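Skuseveck Hand-Held Gripper Kit
Set-Up Guide, Section 2: Planning Your Station and Your Budget

Revised Dec 16, 2018

Welcome back, and thank you for reading this far before opening your wallet! This section is all about deciding what to buy, what to borrow from around the building, and what can safely wait until next year. We know that the grippers are the exciting part (we feel the same way), but most of the trouble our customers write to us about comes from the table, the cables and the odds and ends that were never written into the budget. An hour with a pencil and this section now will save you a good many small orders later on.

If you already own a Brilunport bench and are only adding grippers to it, you can skip to step 4.

Before you begin

Have these at hand:
- A floor plan of the room, or a sketch with the outlets marked on it
- A tape measure
- The budget sheet from the back cover pocket
- The name of whoever approves purchases over your limit

2.1 Choosing the table and the objects

1. Decide on the tasks first. Write down in plain words what you would like people to do with the grippers in the first few months: set a place, clear dishes, put things on a tray. Keep the list short. Every new task brings its own objects, and objects are where the small money quietly goes.

2. Choose a table that your operator can reach across comfortably while holding a gripper in each hand. Try it standing up, with your arms out in front of you, and give it a few minutes, as a table that feels fine at first can feel awfully deep by lunchtime. If the tabletop you have is glossy or busy looking, put a plain, pale board over it. A board is much cheaper than a new table, and you can swap it when it gets scratched.

3. Buy everyday tableware for your objects. An ordinary plastic tray with a raised rim makes a fine first purchase, and so do plain white dishes. A clear glass pitcher is worth adding to the list too, though we suggest leaving it to one side until your operators have had some practice. Buy spares of anything that can break, and buy them on the same day, for shops change their stock and you may not find the same bowl again in July.
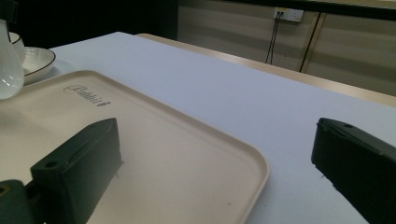
4. Measure from the table to the nearest outlet. Follow the path the cable will really take, down the wall and along the floor, and add a generous bit of slack for the operator's movements. Write this number on your budget sheet. If the cable has to cross a walkway, include a floor cover in the same order.

CAUTION: Do not run gripper cables and power cables across a spot where the operator will be standing. Please plan the route before you choose the table position, and move the table if you have to.

NOTE: Outlets set behind a table are easy to forget about and a nuisance to reach once everything is bolted together. Plug in and label your cables before you push the table into place.

2.2 Working out the budget

We are often asked for a single figure, and we do wish we could give one that suited everybody. What we can offer is the way we plan stations for our own training room in Wodov, which has served us well enough.

5. Put the grippers on the first line. For two-handed work you need a pair, left and right. The current list price for the Skuseveck pair is $2696, with the marker plates and both cables in the box. Shipping is extra and depends on where you are.

6. Set aside some $2000 for the station itself, by which we mean the table, rails, board, curtains and stands. You can spend a good deal less if you have a sturdy table already. You can also spend more without trying, particularly on rails, so get your lengths right before ordering cut pieces.

7. Add a line for curtains even if you think you won't need them. Dark curtains on either side of the table keep stray light and passing coworkers out of the recordings, and they are far easier to hang before the table and rails are standing in the way.

8. Add a line for spares. Finger tips take the most wear of any part, and we recommend ordering 3 sets with your kit. They ship in the same box, so you pay for delivery once.

9. Finally, add a line for people's time. New operators need practice at picking up a bowl or a plate before their recordings are worth keeping, and those hours belong in the budget just as much as the hardware does. It's the line we see left blank more than any other, and it is usually the one that causes a budget to run over!

NOTE: If your purchasing office wants separate quotes for the grippers and the station, ask for the Baptista form when you contact us. It splits the order into two sheets with matching reference numbers.

2.3 Trying the layout before you commit

10. Before you place the full order, lay out the station with whatever you have. Set the plate and bowl to one side and the tray beside them, and have your operator stand at the near edge holding both grippers (we lend out demonstration pairs for this). Check that the marker plates do not knock together and that the cables hang clear of the hands. 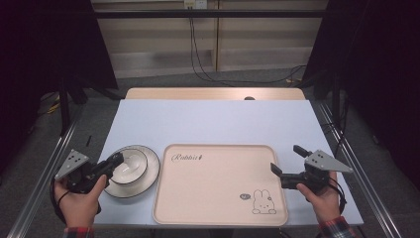

Can we start with one gripper and buy the second one later?
You can, and the software will run happily with a single gripper. Keep in mind that buying them one at a time costs more than the pair, and that recordings made with one hand can't be turned into two-handed ones afterward. If money is tight this year, we would sooner see you buy the pair and put off the rails.

11. Once you are happy with the layout, mark the table position on the floor with tape, copy your measurements onto the budget sheet, and send it in with your order. Keep a copy for yourself, as you'll want it again in Section 3 when you mount the rails.

CAUTION: Do not order cut rails from a sketch alone. Cut pieces cannot be returned.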